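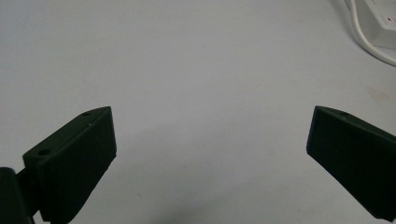
Pinza manual abierta sobre la mesa de trabajo, con la regleta al fondo.

Convocatoria de participantes: estudio sobre fallos de cierre en pinzas manuales

El laboratorio Palus, en Hirkthorpe, busca personas para repetir una serie de tareas sencillas con la pinza Mekby. En marzo tuvimos que parar la recogida de datos. De 1.463 agarres registrados, en 117 los dedos se cerraron más tarde de lo que indicaba el sensor, y una participante sufrió un pellizco leve en la mano. El informe interno señaló un tornillo flojo en la articulación y también unas instrucciones de nuestra parte que no eran bastante claras.

La articulación ha sido cambiada y el recorrido de los dedos está ahora limitado. Necesitamos comprobar si el retraso aparece todavía cuando la pinza la usan personas sin experiencia.

Qué se hará en la sesión

Cada persona acercará la pinza a objetos de uso corriente, entre ellos una regleta con interruptores, y abrirá y cerrará los dedos según las indicaciones. La regleta no se conecta a la corriente durante las pruebas.

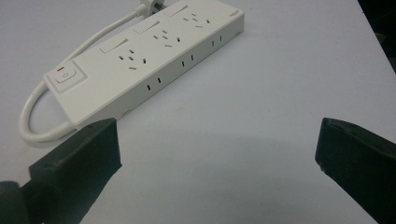

La sesión dura 66 minutos, con una pausa en el medio. Si el cierre se siente duro o lento, se debe soltar el mango y avisar; la prueba se detiene y el tiempo se paga igualmente.

Requisitos

Ser mayor de edad y entender instrucciones en español o en inglés.
No tener lesiones recientes en muñeca o dedos.
Venir sin anillos ni pulseras.

Hay 30 plazas. Las sesiones son los jueves por la tarde, en la sala Jadoon. La compensación se entrega al terminar.

Para inscribirse, escriban a Macarena Arroyo e indiquen con qué mano trabajan normalmente. Las preguntas sobre el incidente de marzo las responde Yetunde Briggs, responsable de seguridad, que puede enviar el informe a quien lo solicite.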